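Plush storage: box or shelf?

skuvano_32
Finally boxing up my plushies before the September move! I want them in one open cardboard box, nothing fancy, and I'm so happy with how it's going.
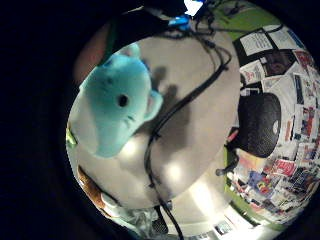 Sea-colored ones go first in my system – blues, greens, then everything else. The teal one with the little black eye is my favorite, and those pink-tinted ears crush so easily, so it gets a top spot.

Shengli Xue
Love it! But I'd pack by size, not color. Big ones on the bottom, always.

skuvano_32
Hmm, I tried that last time and couldn't find a thing. Color works for me!
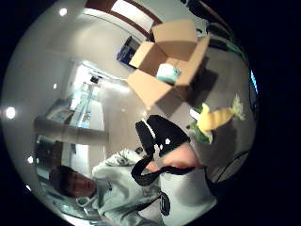 And I'm leaving the flaps open until the last night, so I can keep shuffling.

gralberg
Team size here, sorry. Tape it early too, dust is real.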